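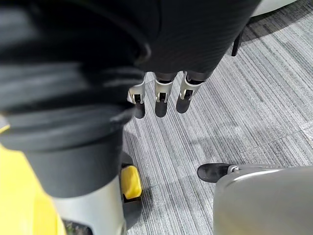 Gallalholm Publishes Free Good Practice Guide for Robots That Share a Floor With People

March 5, 2023

4 min read
Print | E-mail this page
Shares: 17 | Comments: 6

UDSKA – Gallalholm is very happy to announce that its good practice guide for robots working in offices, clinics, schools and other everyday buildings is finished and free for anyone to use. The guide is called the Kollham Practice, after the building where most of it was written and tried out, and it runs to 60 pages of plain language with a checklist at the back that you can copy, mark up and tape to a wall.

We started on this because people kept writing to us with the same sort of question. They had read the formal safety standards, or had at least made an honest start on them, and they still wanted to know what to do on an ordinary morning with a robot arm, a carpeted floor, a few chairs and a room full of coworkers who need to get past. Factories have fences and painted lines. Most of our readers have furniture, and somebody's bag on the floor, and a door that opens the wrong way. The guide is written for them!

The Kollham Practice doesn't replace any law or any published standard, and we say so on its first page. Where a rule already applies to your machine, that rule comes first. What we have tried to do is fill in the daily habits around the rules, in words that a new hire can follow without a dictionary.

A good part of the guide deals with hands. A robotic hand with jointed fingers has many more small gaps than a simple two-jaw gripper, and each joint deserves its own look during a risk review. We ask teams to check every finger link for loose screws and pins before the first run of the day, to look over the fingertip pads for wear, and to write down what they find even when they find nothing. Soft coverings on the arm get their own section too. Ribbed sleeves are kind to elbows and good at keeping dust out of a joint, but a fold can hide a tear, so the guide asks for a slow check along the full length of the sleeve with the power off and locked.

Then there is the floor – a subject that took up more of our time than we ever expected. Carpet tiles can lift at the seams, and a stand that sits level on Monday's hard floor may not sit level on a soft one. Chair legs and stand feet drift into the working area over the course of a day. The guide recommends marking out the arm's full reach, keeping furniture legs outside that mark whenever the work allows, and walking the area again after every break. If a chair or stand has to stay inside the reach, it goes on the risk sheet by name, along with the lowest height the fingers are allowed to travel near it.

The checklist has 77 items, which we know sounds like a lot. Only 17 of them are daily. The rest are for the first setup, for a change of tool or a change of room, and for the longer review that we suggest doing every six months. Gashaw, the company that tested the early drafts with us, asked for the daily items to fit on one side of one sheet of paper, and we are grateful they held firm on that, as the earlier layout was a bit of a muddle.

Other chapters cover who may press the reset button, how to talk to visitors before they walk in, safe speeds for teaching a new motion by hand, what to log after an unplanned stop, and how to retire a tool that has been dropped. There is also a short chapter on near misses, with a blank form, and we would dearly love to see copies of those forms once you have filled them in and taken out any private details.

Printed copies will be ready in April. Clinics, schools and libraries can ask for up to six at no charge, and everyone else pays only the postage. The text may be copied and changed for your own site as long as the changes are marked.

Comments on this first edition are welcome from anybody who works near a robot, including people who have never programmed one and have no plans to. Please write to the Gallalholm practice desk in Udska.

About Gallalholm

Gallalholm helps small organizations bring automation into shared buildings safely. It offers site reviews, staff training and written guidance from its offices in Udska.

Print this release | E-mail this release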